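Teaching by demonstration (robotics)

Teaching by demonstration, also called programming by demonstration or simply "showing," is a way of getting a robot to do a job by having a person carry out the job through the robot itself. The person either takes hold of the arm and moves it by hand or steers it from a short distance away with a matching set of controls. The robot's movements are recorded along the way, and the recordings are used later to work out how the robot should move when it is left to do the job alone.

The idea is a good deal older than most newcomers expect. Paint-spraying arms in factories were being led through their strokes by experienced painters long before anyone spoke of learning in the modern sense, and those arms did little more than play the strokes back. What has changed since then is mostly what happens to the recording. A modern system is given many showings of the same job, each a little different from the last, and is asked to find what they have in common.

Hand guiding

In hand guiding (the older term is "lead-through") the motors are set to give way easily, and the teacher pushes the arm along the wanted path. It is a pleasant way to work and takes very little explaining – most people have the feel of it within a few minutes. Its great weakness is that a person has only two hands, and a job that calls for two arms, each with its own gripper to open and close, soon becomes awkward. The teacher's own body also tends to get in the way of the cameras.

Remote control

Remote control, or teleoperation, gets around both troubles. The teacher holds a pair of leader arms, handles or hand-held trackers, and the working arms follow along at the table. The teacher's sense of touch usually suffers, and a beginner will often squeeze too hard or let go too early. Soft fingers with a ribbed, springy structure are popular for this reason, as they bend around an object and forgive a grip that is slightly off. 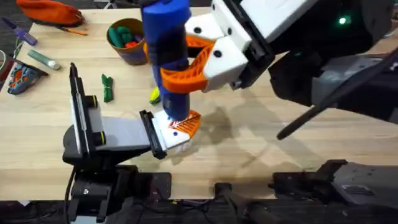 Two-armed jobs are where remote control is most worth the bother. One arm may steady an object while the other turns it, or one may hold an object from below while the other takes it around the middle, and the timing between the two is something that is very hard to write down as a list of instructions. A person does it without thinking, and the recording catches it.

Collecting the showings

A single showing is seldom of much use. The Viltport collection, one of the better-known sets of tabletop recordings, holds 3688 showings spread over 60 household tasks, and its makers kept the failed attempts in a separate folder for anyone who cared to study them. The smaller Trergate set has 245, all of them made with two arms, and is still used for teaching students because it can be looked through in an afternoon. Objects are moved to new spots between showings, so that the robot does not simply learn one fixed path.

Software

Recording programs differ mainly in how they line up the camera pictures with the arm positions. Mittal stores everything in one file per showing, while Divus, released in February, splits the arms into separate tracks and needs at least 4 showings before it will start training.

See also: Lead-through programming; Teleoperation; Compliant gripper

Last edited 04/03/2024 | Contact the editors | Copyright and reuse | Back to top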